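About Zultby

4 min read

Zultby is a residential college for adults who wish to return to learning. It stands on the edge of a small market town, in a former grain merchant's house and the two yards behind it, and it offers courses in bookkeeping, written English, practical mathematics, catering and the repair of household goods. Most of our students left school without the certificates they needed. Many have spent years in work or in the care of relatives before coming to us.

The college takes its name from the field on which the house was built. It began as an evening school with 3 classes, held in the front rooms after the merchant's office had closed for the day. Residential places were added later, when it became clear that a number of students were travelling long distances and missing the last bus home. Today the college has 40 study bedrooms, all on the upper floors of the main house and the east yard. Day students remain the larger part of the roll and have full use of the dining room, library and grounds.

Teaching

Courses start in January and September. Each is taught in small groups by the same tutor throughout, and students meet that tutor alone every fortnight to go over their written work. Entry is by interview. Applicants are not asked for earlier results, although they may bring them, and a short piece of writing is completed on the day so that the tutor can judge where to begin.

Assessment is by coursework and a final paper. Students who are not ready to sit the paper may carry their coursework forward for one year without further charge. The college sets no age limit, and it is common to find parents and their grown children enrolled at the same time, though usually on different courses.

The library

The library holds 3552 volumes for loan, together with local newspapers and a good collection of trade manuals. A large share of the manuals came from the Şimşekoğlu bequest, which also pays for the binding and repair of older books. The reading room opens at 8 a.m. and closes at 9 p.m. during term. Townspeople may join as readers on payment of a small yearly fee – forms are kept at the front desk.

Partners and funding

The college is a registered charity. Its income comes from course fees, from lettings outside term and from a grant made each year by the Zonico Trust. The Trust meets the full cost of residential places for students on low incomes. Rullix, a local wholesaler, supplies the catering course at cost price and takes two students each summer on paid placement.

The accounts are published every spring and may be read in the library or requested by post.

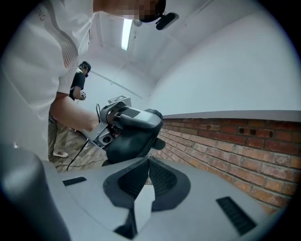
Fees are reviewed once a year and are fixed for the length of a course once a student has enrolled. They may be paid in full or by the month. The hardship fund is open to day and residential students alike, and helps with travel, childcare, spectacles and books. Applications to the fund are read in confidence by the bursar's office, and a reply is normally given within ten working days.

Visiting the college

Prospective students are welcome to visit during term by arrangement. A visit lasts one morning and includes a class, a tour of the bedrooms and lunch in the dining room. The main house has a lift to all floors. The east yard has steps at the entrance, and visitors who would find these difficult are asked to use the garden gate, where the bell is answered until 5 p.m.

Parking is limited. The station is a short walk away, by way of the footbridge and Mill Lane.

1344 shares
3 comments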